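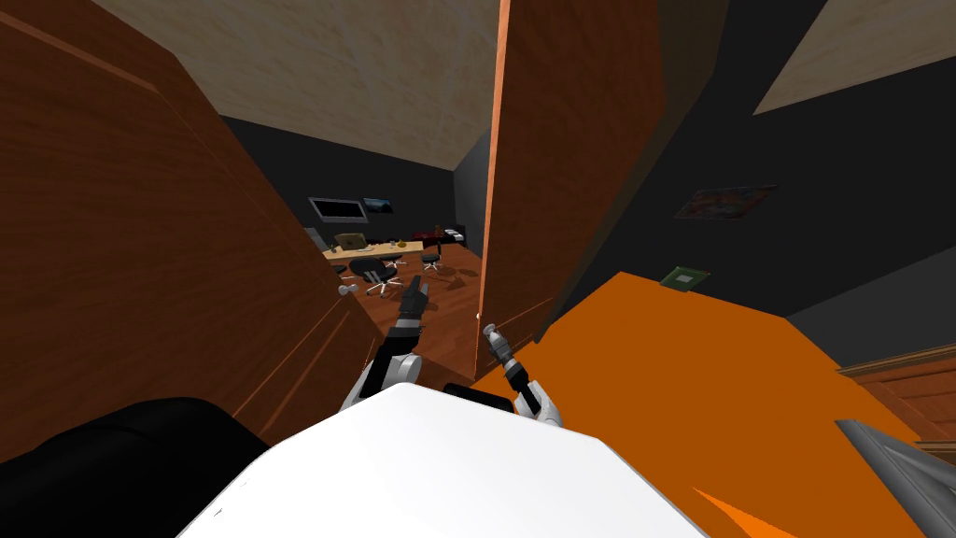 Informe de avance para la Fundación Katiyar
Club de robótica, Instituto Metska
Viernes, 16 de febrero de 2024
Responsable: Elisa Leone

Llegamos a la mitad del proyecto con muchas ganas y con más trabajo hecho del que preveíamos en otoño. El club tiene ahora 33 inscritos, repartidos en ocho equipos, y todos han manejado ya el robot de dos brazos en el simulador. ¡Hasta los de primer curso, que en octubre no habían escrito una línea de código!

Navegación. Siete equipos consiguen llevar el robot de una habitación a otra sin rozar el marco de la puerta. El octavo está rehaciendo su planificador desde cero, por decisión propia, y va por buen camino.

Manipulación. Aquí vamos más despacio. Gaurav Sengar y Rekha Pal coordinan los ejercicios de pinza - acercarse, orientar los dedos, cerrar, soltar - y han preparado una guía de prácticas que los alumnos corrigen y amplían cada semana. La apertura de puertas con tirador sigue fallando demasiado: el brazo llega bien al herraje, pero la muñeca se bloquea al tirar. Devendra Chauhan propone limitar el giro del codo y lo probaremos este mes.
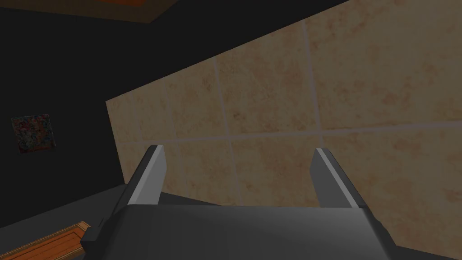
Vista desde detrás de la pinza, con los dedos abiertos, junto a la pared de baldosas del entorno simulado.

Gastos. Hemos comprado dos equipos de sobremesa con tarjeta gráfica, según lo presupuestado. La partida de desplazamientos está intacta y se usará para el encuentro de Brolonau, en marzo, donde presentaremos el recorrido completo por la vivienda.

Pendiente. Necesitamos confirmar con ustedes si la licencia del simulador puede ampliarse hasta final de curso. Santosh Sandhu enviará el presupuesto por separado.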